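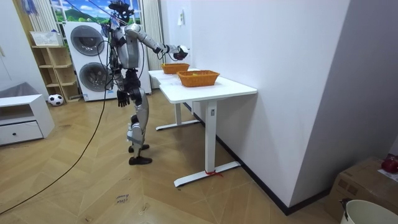

Sorting practice at the standing desk, with me on the remote end of that right arm.

So I spent most of April teaching a robot to put things in baskets, and I have opinions now! The job sounds like something you'd hand a toddler. Fruit goes in one basket, office supplies go in the other. I drive the arm by remote, the robot records what I did, and later the software folks at Lindqvist try to turn all my fumbling into something it can do by itself.

My first 40 runs were terrible. I kept moving the way I'd move my own hand, quick little corrections everywhere, and every one of those twitches gets saved as if I meant it. Dymphna Brophy watched me for a while and told me to slow down and commit (she says this about parallel parking too). Tape is my favorite thing to pick up, by the way. You get the fingers into the hole in the middle and the roll isn't going anywhere.
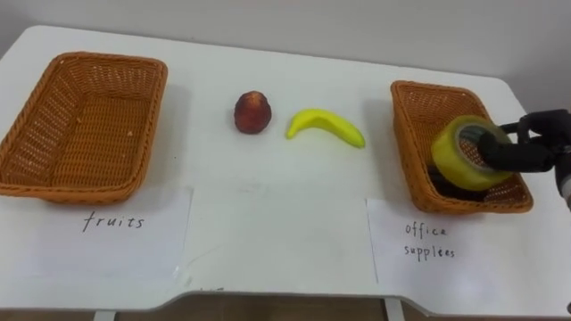
What I'd do differently

Throw out bad runs right away. I was sentimental about mine and kept 282 that I should have dumped, and then had to go back through the whole pile of 1,128 one evening with a bowl of cereal. Also, start the fruit in different spots. I got lazy and kept setting the pieces down in the same place, so of course the first trained version reached for that place whether or not there was any fruit there. And take breaks! My good runs were nearly all before lunch.
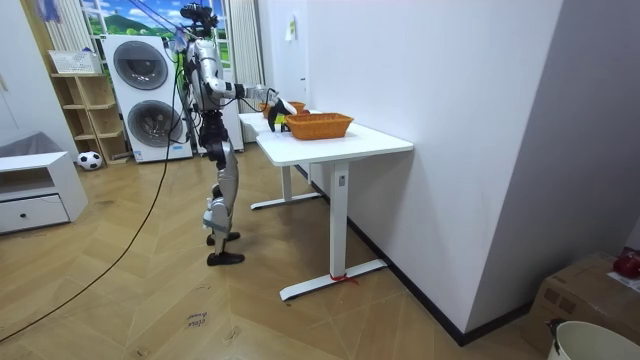
Áine Dolan wrote in to say she'd keep a few of the messy runs, as long as they end well, so the robot gets to see what recovering from a bad grab looks like. I went back and pulled 2 of mine out of the trash to try it.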